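The First Two Weeks

There is a particular kind of tiredness that comes from starting a new job, and I suspect most of us have forgotten how deep it goes. You smile for eight hours. You learn where the forks are kept. By mid-afternoon you have met so many people that you begin nodding at the coat rack, just in case!

I spent part of June looking at how small and midsize companies train the people they have just hired, and I came away thinking that we ask an awful lot of the first morning. At Matotitz, a distributor with 33 people on the payroll, new hires used to sit through one long day of slides. There were 1054 of them at last count, gathered over the years by one well-meaning manager after another, and they covered everything from pension choices to the right way to stack a pallet (twice, with different answers).
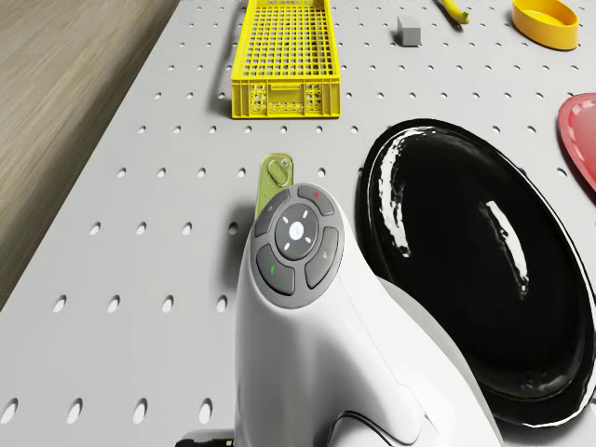 One reader who went through a day very much like it wrote to me that she remembered the sandwiches and the fire exits and nothing else, and that she spent the next month asking the person beside her for everything she had supposedly been taught. She felt foolish asking. She also said the person beside her turned out to be the best teacher she ever had at work, and I have heard some version of that from nearly everyone since.

Matotitz has since cut the deck down to 24 slides and spread them over two weeks. The rest of the time goes to sitting with people, which sounds soft until you see the calendar it takes to arrange it. Each newcomer gets an hour a day with somebody who does the work, and that somebody has an hour taken off their own load to make room. I think this second part matters a great deal, and it is usually the part that gets skipped. A buddy who is already behind makes a short-tempered buddy, however kind they are at heart.

Wragg, a payroll firm, goes about it a little differently. They hand over a plain list of 11 tasks, and the new person picks the order.

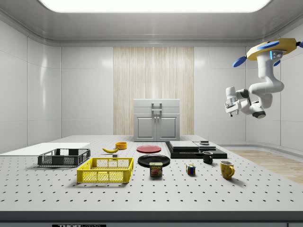 Some start with the easy ones and build up, and some dive straight for the month-end run because it frightens them and they would like it out of the way. The manager's only job in that stretch is to check in at four o'clock and ask what was confusing. Early on the answer is always "nothing, it's all fine." By the second week the real questions come out, and a few of them have led to old forms being rewritten.

None of this costs much money, though it does cost patience, and patience is hard to put in a budget. Carosance dropped its own two-week plan during a busy spring and brought it back by fall, after too many new people had been left to find their own way. The plan they use now fits on one page, with a blank space at the bottom where each new hire writes down something for the next one.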